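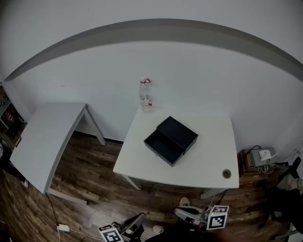

Rosthorpe Fright Nights: is the express pass worth it in the last week?

Posted by Carleen Kingi, 24/10/2024

We have four tickets for the haunted mazes at Rosthorpe and are trying to decide on the express pass. It costs $65 per person on top of admission, so it adds up for a family. My kids are 13 and 16 and mostly want to do the McKinnon farmhouse maze and the clown one. We can get there when the gates open. Has anyone done it without the pass this late in the season? Also, are bags searched at the gate?

Rawiri Hinds

Went last year on the final weekend with no pass. The farmhouse line was posted at 97 minutes by eight o'clock and it stayed there. We had done it first thing, though, and waited maybe a quarter of that. If you only care about two mazes, go straight to the farmhouse at opening, then the clowns, and skip the pass. Eat after that — the food stands near the back have shorter lines than the ones by the entrance.

Bags are searched, yes. They have a separate lane if you don't bring one.

Kulsoom Sandhu

get the pass. we didnt and only got into three

Aroha Fairweather

It depends on the night. They sell 400 express passes a night, and when those are gone you can't upgrade inside, so don't plan on deciding once you see the lines. Weeknights are a lot easier than weekends. The scare zones don't need a pass at all, you just walk through them.

Parking was $20 in March when they ran the spring version. I don't know if it has gone up.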